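We use cookies to remember your preferences and to see how people find us. Accept / Manage settings

# Trummer: sign-in and feedback data from a student club night

Hello and welcome! This is the little dataset left over from Trummer, the games and movie night our engineering students' club puts on every March, and I've tidied it up so that next year's organisers (and anybody else running a campus event) can have a proper look at it.

## What's in it

- `signins.csv` has 348 rows, one for each person who came through the door, with arrival time, program and year of study.
- `feedback.csv` has the answers to the form we sent out the next morning. Comments are as typed, spelling and all, except where I took a name out.

Arrival times come from Imby, the sign-in app we were trying out, and they're in local 24-hour time. The 2 blank ones are from when the tablet went flat and I was hunting for a charger, sorry! Programs were typed in by hand, so you'll find "Mech", "mech eng" and my favourite, "the good one". I've left those alone.

## The night itself

Drasier ran the quiz, Nurkex did the sound, and we had the lecture theatre until ten. My cousin came along to help on the door and ended up staying for both movies, which I still bring up whenever she says she isn't a club person.

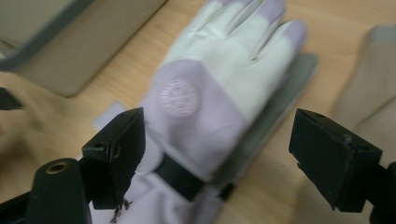 *Glove with a round patch and a black wrist strap*

## Using the data

Please go ahead and use it for class projects, posters or planning your own night. A mention of Trummer would be lovely. Don't try to work out who wrote which comment, and if you spot a name I missed, let me know and I'll fix it.

Looked after by Sowmya Chacko. Last updated 21 September 2023.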